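Search the talks archive... Go

Home | Talks | Notes | Past meets | Contact

The belt, the wall and the bins: laying out a small parts bench
Speaker notes, Skorkero small workshops meet, September 2026

24 minutes incl. questions. DON'T run over, the tea comes in straight after.

Start

Hello, thanks, clicker check. Ask who here has a belt. Ask who has one they like. (Pause. Wait for the laugh, move on if there isn't one.)

Say what the talk is: short belt, small black parts, one bench's worth of floor. No factory stuff. If they came for the big line talk it's next door.

Background, quick. Menda job, small cast-looking black fittings, customer wants every one looked at from the top before it goes in a box. Before this we did it on a table. Parts piled up, parts slid under other parts, you picked up the same one twice and missed its neighbour. August was the low point — a whole box back from Sabbagh with the wrong way round ones mixed in. Tell the box story but keep it SHORT.

So: belt.

Why green

Everyone asks. Dakora offered black or green or white. Black was cheapest, by 315 pounds on the run we wanted, and it would've been daft. Black part on black belt, you're looking for a shadow on a shadow. White shows every scuff and by the end of a shift your eyes ache. Dark green, matt. Part stands out, edges stand out, the hole stands out. Not pretty. Works.

Matt matters more than the colour by the way. Shiny belt gives you the ceiling lights back. Even ours has a bit of a sheen in places, more at some spots than others, depends where you stand. Take a step sideways, look again.
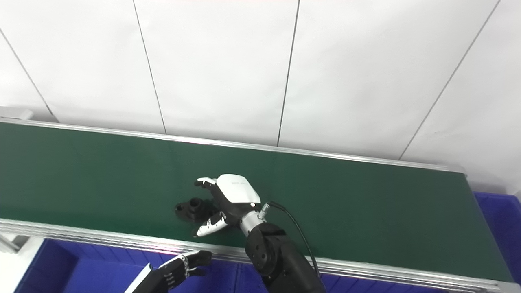
Second thing on belts, don't buy too wide. Wide belt = people use the far side as a shelf. Tape, gloves, somebody's mug. Narrow enough that a person can reach the back rail without leaning on the front one. We marked it out on the floor with tape first and pretended. Do that, costs nothing.

Length — long enough that a part isn't at the end before you've made your mind up. Ours felt too long on paper. Wasn't.

One part at a time

This is the main slide really, slow down here.

The part has a boss with a hole through and a base it sits on. Base down it's stable. It'll lie there all day. Boss down it rocks, and then you can't see the thing you're meant to be checking. So rule at the loading end: base down, boss up, and clear belt all round it before the next one goes on.

People hate the gap. Feels slow. Let them time it against the heap, the heap loses, you spend longer untangling than looking.

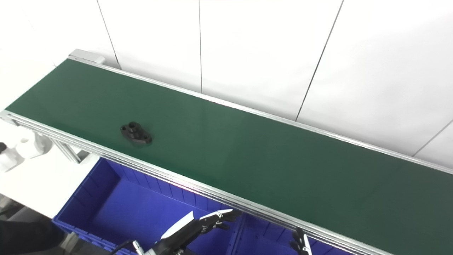 Boss up, nothing else on the belt. Blue bins underneath, in front.

Bins. Plastic, storage type, blue so they don't get confused with scrap, which is red in our place. Keep them low and close. Ours live under and in front of the belt so the floor behind your heels stays clear. Mention the trip hazard, someone always asks about trip hazards.

What goes in which bin: up to you, but write it on the bin. Not on the wall above the bin, bins wander.

Don't fill them to the top either. Over 60 fittings in one and it's a two person lift and they start chipping eachother at the bottom.

Which way round

Argument we had for weeks. Flange long ways along the belt, or across it?

Along, we said in the end. Reasons: your eye runs with the belt anyway, both ends of the flange are equally far from you, and if it drifts a bit crooked you notice against the rail. The rail's a free ruler! Straight bit of aluminium right behind the part. Across is fine if you're measuring the ends, we aren't.

Small holes near the ends of the flange, that's what gets blocked up. Look there first, then the big one in the boss. Same order every time. If you do it in a different order each time you'll skip one, I promise you, I have. 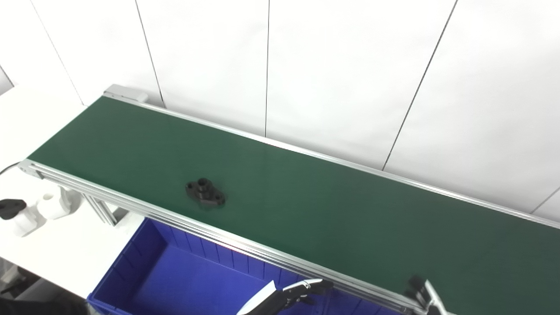
The wall and the frame

Wall behind is plain white panels. Hardly any thought went into it and it's the best thing in there. Old bench faced a pegboard, all hooks and colours, and you lose a small dark part against that in a second. If you can't have panels, paint. If you can't paint, hang a sheet.

Yes you see the seams. Yes it gets smudged. Wipe it when you wipe the rails, no need for a rota.

Frame is slotted aluminium extrusion. Good: legs bolt on anywhere, brackets move. Bad: the grooves collect everything. Swarf, fluff, crumbs. Soft brush along the grooves, end of shift, before the belt gets wiped or you're just brushing it onto clean belt. Front rail is the thick one and it's the one people lean on, so that's the one to check for bolts working loose.

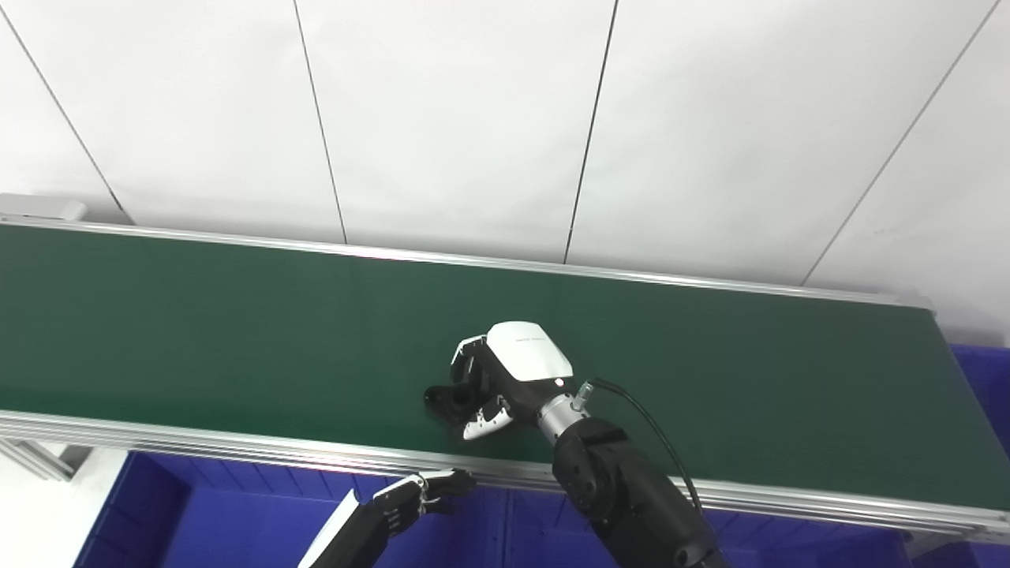

Belt clear apart from one dark part in the middle. Plain wall behind.

What I'd change

— leg positions, would like the front more open so the bins slide straight in
— lighting, still one lamp doing too much of the work
— a proper stop at the far end, at the moment there isn't one
— buy the spare belt WITH the first belt. Dakora will do it on one delivery, asking later took 3 weeks

Skip if short: the table story, the mug story.

Questions. Likely ones: noise (fine, you can talk over it), cost (say it's on the handout), can you run it backwards (yes, please don't). Handouts are in the blue folder, leave the rest by the door when you packup.

2 comments | 11 shares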